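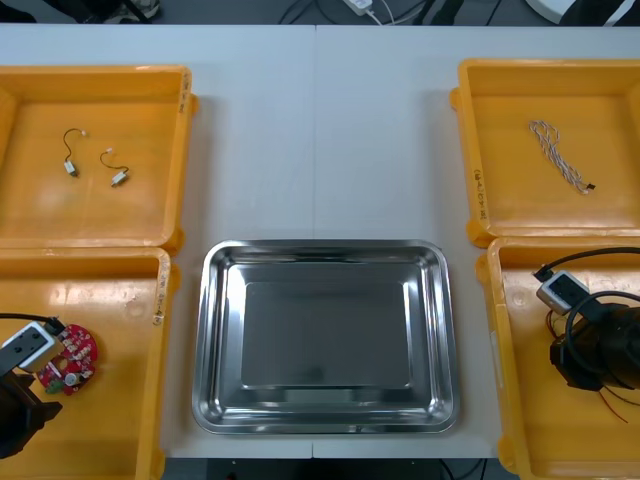
The first thing I asked the kitting lead at Dodach was why anyone should believe that sorting parts into plastic bins saves money. I have heard the pitch at a lot of small electronics shops, and it usually comes with a chart. She had no chart. She pointed at the white tabletop, with its orange bins on either side and the steel tray between them, and said, "One kit at a time goes in the tray. If the tray has something in it, you are not starting the next one."

I said that sounded like a slogan. She shrugged. "It's a tray. We paid very little for it."

Dodach puts together board and cable sets for Inetti, which builds them into power units. A kit comes to 14 pieces, and the shop ships 225 kits in a good month. Until last November the parts came to the bench in bags, and people opened the bags as they needed them. Her claim is that short kits used to come back every week and now hardly do. I asked to see the returns log. It covered only the months after the change, so there was nothing to compare.

"The old log was a notebook," she said. "I know what you think of that."

What I think is that a notebook is still a log, and I would have liked to read it.
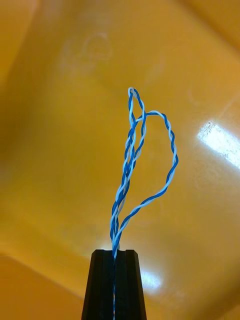
Wire is where she got more interesting. Boards sit where you put them. Twisted wire springs open, hooks on to its neighbor and comes out of the bin two at a time. Her supplier, Degefa, will deliver it tied, for a fee, and she turned that down.

"Then I pay somebody to cut the ties," she said. "And they nick the insulation doing it. I would sooner have it loose and go slow."

How slow? She would not give me a figure. A bench worker on the early shift, who had been listening, offered one: around 2 minutes for a kit when the wire behaves. And when it doesn't? He laughed and went back to his bench.

I also asked about the handwriting on the bins. A shop that wants me to trust its system could print its labels. She agreed that marker rubs off, and said she had bought a label printer from Brindix that nobody liked using. It was on a shelf behind her with the plastic film still on the display. 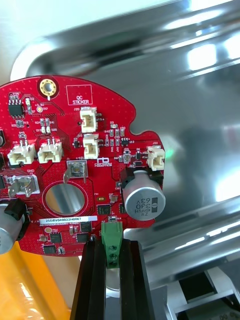 The boards get checked by eye before they are packed. "Connectors straight, tabs not bent where they shouldn't be, nothing cracked," she said. She does not test them. Testing is Inetti's job under the contract, and she repeated this twice, a little faster the second time. So a board can leave Dodach looking perfect and be dead. She did not argue. "Then it was dead when I got it."

I asked whether the bins had changed anything apart from the look of the bench. She took a while over it. People ask each other for parts less, she said, and she spends less of the afternoon hunting for connectors under the table. She still keeps 101 spare cable ends in a drawer, which seems a lot for a shop that says it has stopped losing them.

"I'll get rid of the drawer next year," she said. I asked her to call me when she does.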